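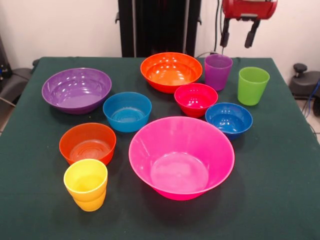

Robotics Club: the stacking task

The club's Friday group has spent this term on stacking. The arm has to pick up plastic bowls and cups one at a time and build them into a tower on the green cloth. It is harder than lifting single items, as a small error low down is carried up to every piece above it.

Chenxi Shi wrote the first version of the program, which the group calls Gridby. It has been run 163 times so far. A run ends when a piece falls or when 10 minutes are up. 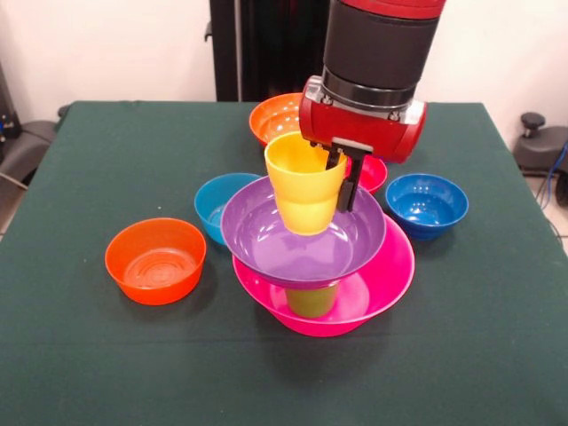
Hywel Phillips would like to see the cups left out until the bowls can be stacked reliably, and thinks the group is trying to do both too early. The matter will be talked over at the next meeting.

Most of the failures have come at the moment of letting go. If the fingers open too quickly, the piece is knocked sideways.

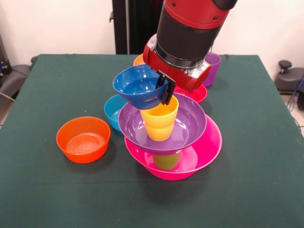
Slowing the release has helped, and the next change will be to the height at which each piece is let go. Members who want to try their own settings should put their name on the sheet by the door. Sessions start at 4.30 pm and new members are welcome in July.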